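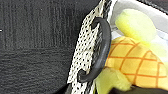 The back room at Drurnley was the last of the three to be carpeted, and it is the one we use most. It had bare boards when we moved in, then a rug, and in August we had it done properly in a dark charcoal from the Maketti range. The colour is not flat. Close to, there are lighter grey flecks all through it and the fibres give it a streaky look, which goes well with the plain walls. It does show up anything white, and there is a tiny speck on it over to the left. The black curved handle and the cream-white dotted surface behind it stand out well against a floor this dark, as does the glossy white plastic at the top right. Click to enlarge.

About this gallery

These pages cover the three rooms at the back of the house, from measuring up to putting everything back. Each room has its own page. The notes were written as the work went on and have been left mostly as they were.

Back room: floor

Width at the door end 124 cm, at the window end 128 cm. The walls have never been parallel. The fitter cut the carpet to the wider figure and trimmed it in place, then tucked the edge under the skirting with a flat tool. There is one join, inside the cupboard.

Back room: underlay

The old underlay had gone to powder in places and was swept up and bagged. The new one is thicker than we had before, so the door had to come off and be planed along the bottom. It catches slightly in wet weather and may need doing again.

Back room: cost

300 for carpet, underlay and gripper rods, with the fitting on top. We had a cheaper quote from a shop in Zarnusby but they could only offer brown or oatmeal. Samples came by post and we left them on the boards by the window for a fortnight before choosing.

Back room: looking after it

Vacuum it both ways, along the room and then across. Going one way only leaves bands in the pile. Pale fluff and thread come up best with a damp rubber glove, or a strip of parcel tape for single bits. For tea, blot with a white cloth and cold water and leave it alone until morning.

We were told it would shed for the first few weeks and it did - the cylinder needed emptying after every room. This has now stopped.

Back room: colour

The paint is Tôn, a warm off-white, two coats on the walls and one on the ceiling. We painted before the carpet went down and touched up the skirting afterwards with a small brush and a piece of card held against the pile. The grey looks nearly black in the evening with the lamp on and a good deal lighter by nine in the morning.

Middle room

Same carpet, same fitter, done the month before. The radiator was taken off the wall for this one and put back the same afternoon.

Front of the passage

An offcut from the middle room, bound at both ends. It slides a little on the tiles, so there is a non-slip mat under it - cut slightly smaller all round to keep it out of sight.

Next page: shelves and cupboard doors
Back to all rooms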